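# Write the table down before you write the robot down

I have worked four years with small robot cells in offices and laboratories, first at Hillent and now at Brekke, and I read many safety documents. Most of them are good about the robot. They say how fast the arm may move, where the stop button must be, who may open the control box. About the table in front of the robot they say almost nothing.

I think this is a mistake. When a tidying task is tested, the table is half of the machine. A mesh pen cup, a paper tray and a clipboard are ordinary things, but each of them asks for a different grip and a different height of approach.

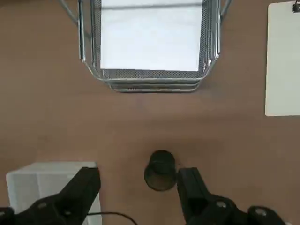

Should a shop floor rule really care where a pen cup stands? It should, when the distance between the cup and the next object decides if a finger can pass without touching.

At Jestden they tried to solve this with one long document. It had 258 points, and I respect the people who wrote it. But the operators read it once, signed it and went back to their habits. In our cell we use a single page, and it begins with the objects: what is on the table, which side is up, which things are allowed to lie down. A paper cup on its side is a fair test, but only if the page says that it may be on its side. Otherwise two teams will compare results from two different tasks and both will believe they are right. 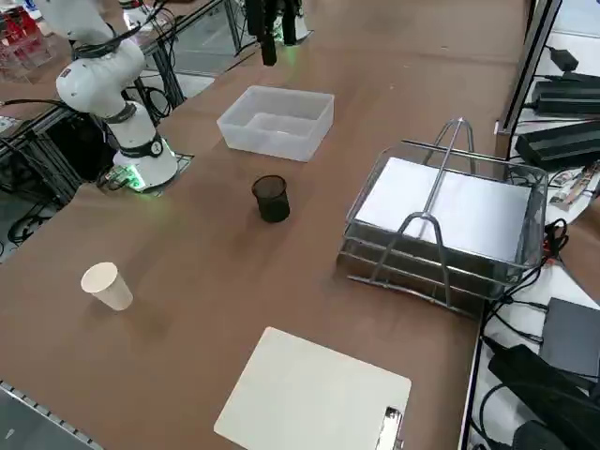 A reader of my earlier text on this subject objected that such a page kills the natural disorder which a robot must learn to handle. If you write every object down, the reader wrote, you will build a machine that works only on your page.

I take this seriously. My answer is that disorder should also be written. Our page permits changes of position between runs, and it asks the operator to mark them. In a series of 500 runs we want many different tables — but we want to know which table we had.

The second gap in the usual rules is two arms over one surface. Many standards I have read treat each arm alone, with its own zone and its own speed. When both can reach the same bin, the zones become a polite wish.

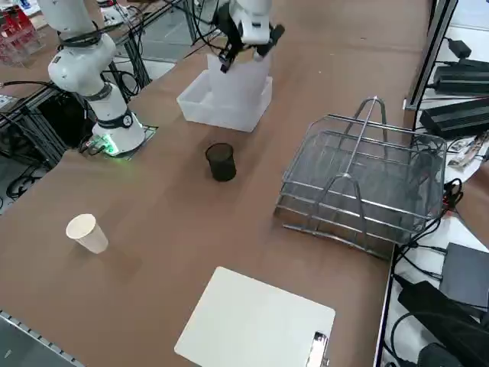 So the page must say which arm has the right of way, and what the other one does while it waits. We chose that the waiting arm stops completely and stays stopped for 3 seconds after the first has left. It is slow. A colleague from Brinside called it old-fashioned, and perhaps it is, but I can explain it to a new operator before the coffee is ready.

The third gap is wire and mesh. A tray made of metal rods has many places where a fingertip can enter and not come out so easily. I would like every local rule to name an approach side for such objects, and a force limit of 10 newtons until the grip is confirmed. Today this is left to the programmer, who is often alone with the decision late in the afternoon.

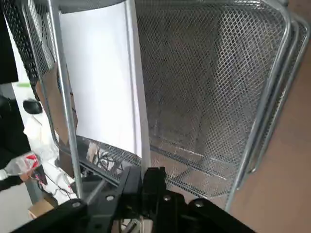 ## What I would ask from the standard writers

Please add one chapter about the work surface. It can be short. It should require a list of objects, the permitted positions and the order of the arms, and it should be kept at the cell where the operator can change it with a pen. Leave the numbers to the local team, because a table at Brekke is not a table at Jestden.

And please let operators read the draft before it is printed. They know which object falls first.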